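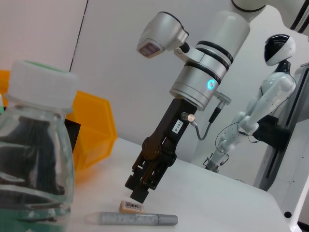 We have the Tomia tabletop package on loan for 60 days. Two arms, two grippers, a wrist camera and a license for software whose settings menu has a settings menu. I run a small packing shop, so I'm reviewing this as a person who wants things put in bins.

The sales page says "unboxed to working in up to 2 hours." I'd like to meet the people who unboxed it. I spent the first 2 hours on cable routing and a login that wanted a company email from a company the size of my kitchen.

Once it's up, though, the teaching part is good. You guide the arm through the job, save it, name it, and it goes in a list. Mine currently reads: bottle, bottle new, bottle new REAL, pen.

Grip force is a slider from soft to firm. Soft is a handshake from a man who has already left the room. Firm is fine for pens and a bit personal for anything with water in it. I live near the middle now.
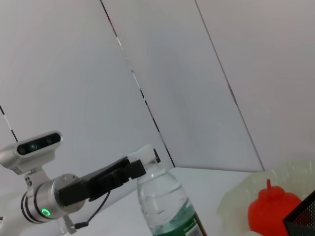

Bottle new REAL, gripping at the top.

Price. The loan is free, the subscription after that is 420 a month, and the fingertips are sold separately, like printer ink. Hollton, who handle the rentals here, were very pleasant about this. They're pleasant about everything — I asked about the return shipping and came away feeling complimented.

Support gets a real plus. I wrote in at 11 at night about the left arm refusing to go home and had a reply before breakfast. The reply was "please restart," but it was prompt, and the arm went home.

What I still can't get is a clean handoff between the arms. Each one is decent alone. Put both on a shared job and they turn into two people at a narrow door, you first, no you.
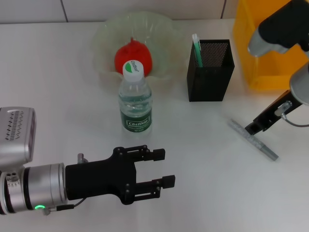 Vlachou: we had the same handoff trouble and fixed it by giving each arm its own half of the table in the zone editor, then one small overlap in the middle. Don't use the auto zones.

Found the zone editor. It's under Appearance. Trying it tomorrow, and then I'll do the Pralus kit comparison a few of you asked for.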